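Shelf Stability of a Cold-Process Hand Lotion Made with Two Emulsifying Waxes

Student project report, Cosmetic Formulation
Ivholm campus, submitted 17 Nov 2012

Summary: Two batches of an oil-in-water hand lotion were made to the same base formula with different emulsifying waxes and stored for 28 days. Both were checked for separation, thickness, colour and odour.
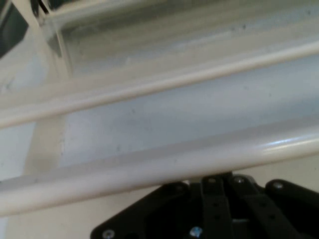
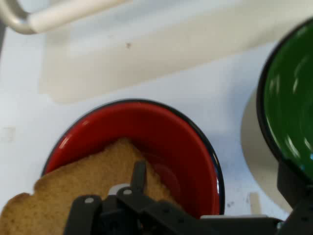
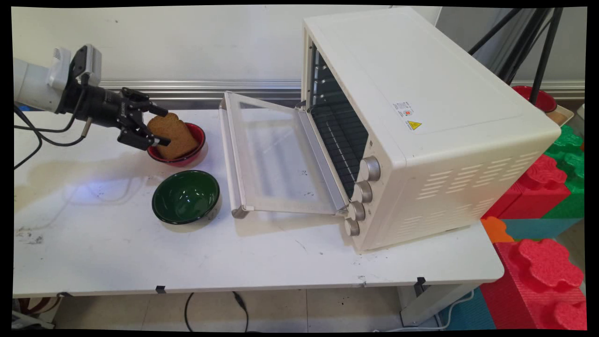 Student reports: Skin and body care

1. Purpose

Hand lotions sold at markets and small gift shops are often made in batches too small for formal stability testing. The maker relies on the wax supplier's notes and on how the product looks after a few days. This project compared two waxes under the same conditions to find out whether a difference could be detected with basic equipment over a short storage period.

The waxes were Grurow Soft, a pastille, and Eichhorn E, a flake. Both are sold for lotions with an oil phase of up to one quarter of total weight. Neither supplier's sheet gives an expected shelf life for the finished product.

2. Formula

Each batch weighed 500 g. The water phase was distilled water with glycerine. The oil phase was sunflower oil, shea butter and the wax under test. A broad-spectrum preservative was added during cool-down at the rate on its label. No fragrance or colour was used, so that changes in odour or colour would come from the base ingredients only.

The original plan used cold water for the water phase, following the Clumwood recipe card that gave the project its title. A trial made this way turned grainy when the melted wax met the water. The method was changed so that both phases were heated. The title had already been registered and was kept.

3. Method

The phases were heated in separate beakers in a water bath and held at the same temperature before mixing. The oil phase was poured into the water phase in a slow stream and blended with a stick blender in short bursts. Blending continued by hand until the lotion reached room temperature. The preservative was then stirred in and the pH adjusted with citric acid solution.

Each batch was divided between clear jars with screw lids. One set went into a closed cupboard at room temperature, one into a refrigerator and one onto a window ledge with direct light. Jars were inspected weekly through October. Thickness was judged by a drip test from a flat spatula, timed with a stopwatch.

4. Results

Cupboard storage: neither lotion separated. The Eichhorn batch thickened slightly in the first week and then held steady. The Grurow batch did not change in the drip test.

Refrigerator: both lotions became stiffer, as expected from the shea butter. On return to room temperature the Grurow batch recovered its earlier texture. The Eichhorn batch showed small grains that did not rub out fully on the skin.

Window ledge: the Grurow batch showed a thin watery layer at the base of the jar by the last inspection. The Eichhorn batch stayed whole but yellowed, and had a faint odour of old oil.

5. Sources of error

The ledge temperature was not logged. The stick blender draws in air, and the amount may have differed between batches. The drip test depends on how the spatula is loaded. A viscometer would be needed to confirm the thickness results.

No microbial testing was done, so nothing in this report supports a claim about preservation.

6. Findings

In the cupboard, the two waxes gave lotions of similar stability over the test period. Grurow Soft coped better with chilling and Eichhorn E held together better in sunlight. For a lotion kept in an opaque bottle, Grurow Soft would be the first choice from these results.

Further work should repeat the ledge test with an antioxidant such as vitamin E in the oil phase, and should include a freeze-thaw cycle.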